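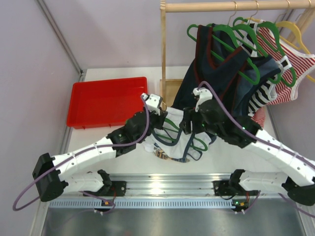 Planning the Budget for a Two-Arm Robot Bench: What I Learned Before Spending

Posted 06/07/2021 by Macarena Ojeda

Last year I was asked to prepare a shopping list for a second robot bench. We are a small group at Turnia and we work on handling of clothes: hangers, racks, folding later if there is time. I am a textile engineer and before this I had never bought a robot of any kind. I write these notes for other people who receive the same task, and also for me, because next year I will forget everything.

English is not my first language, so please excuse the mistakes.

Start with the table

My first list began with the arms, as it is natural. This was wrong order. The arms have a certain reach, and the table must fit to it, and the room must fit to the table. When I changed the table by a little, I had to change the rail, and then the two quotes I already had were useless.

Now I draw the table first. On it I draw the clothes rack, the tray and the place where the garment lies. Only after this I draw the two bases on the rail. The rack needs more room than you think. A vest on a hanger goes down quite far, and when an arm works in front of it, the sleeve or the hem is close to the wrist. I would like more depth behind the arms on the new bench, and I put this in the plan as a separate line so it is not removed by accident.

We keep the white table top. I asked for a price in gray also, the difference was small, but we have many dark clothes and I see them better on white.

One rail or two stands

Grostard offered us two separate stands, one for each arm. Bravo offered one long rail in front, with both bases clamped on it. The stands were cheaper. I chose the rail in the end. With stands, I must measure the distance between the arms again every time a person pushes one of them. With the rail I can slide a base and clamp it again, and the other stays in its place.

Please ask if the clamps are included in the price! In one of my quotes they were not, and it was written only on the last page.

The grippers

Here I spent the most time. A shirt with a hanger inside is a difficult thing. One gripper has to pinch the hanger at the top near the hook, and the other holds the cloth at the side. These are two different jobs: the hanger is hard and narrow, the cloth is soft and moves away. I thought about buying two different grippers, one for each job. My colleagues did not like it, and after some days I agreed with them. If both sides have the same gripper, I need only one kind of spare part, and the arms can change roles.

So I planned the same small gripper on both arms, plus one spare. The spare costs money that is doing nothing in a drawer, but the delivery time from Grosik was 12 weeks when I asked.

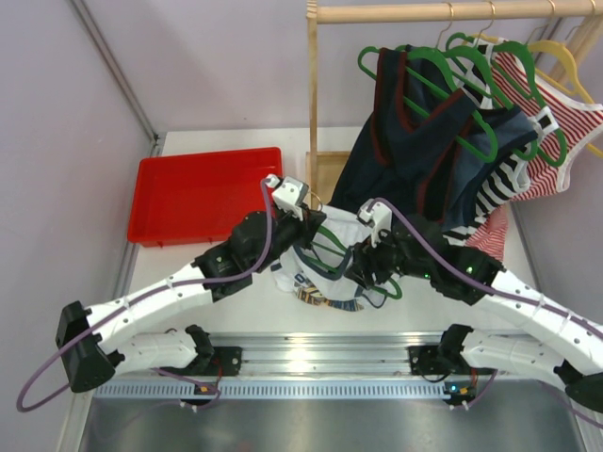
Cables, clips and other small things

In my first budget the cables had no line. I believed they come with the arms. Some of them come, but then you need longer ones, because the cable must make a wide loop at the elbow or it pulls when the arm bends. Then you need clips and zip ties to hold it along the links. You need also a place for the small circuit boards. We have ours under the rail, near the bases, and I find it a good place.

I put 2000 dollars for this group and I called it "small things". My manager asked what it is. I made him a list with 67 lines and he did not ask again.

The clothes are also equipment

We buy tank tops and vests, some with stripes, some plain with a print, and plastic hangers in more than one color. It is good to buy the hangers from one shop and in the same week. Later the same model came to us with a hook of another shape, and we had to keep the two kinds in separate boxes.

Buy more clothes than you need. They are pulled a lot, and the edges become long and soft. A new shirt and a tired shirt do not hang the same way.

What is still open

I did not decide about the enclosure. Walls in a light plain color are pleasant for working, but they close the access from the side, and I want to be able to reach the rack without moving everything. I have 3 offers and all of them are for different sizes, so I can not compare them yet. The orders should go out before the end of July. If you have bought a long aluminum rail recently and you know a supplier who cuts it to size, please write to me in the comments.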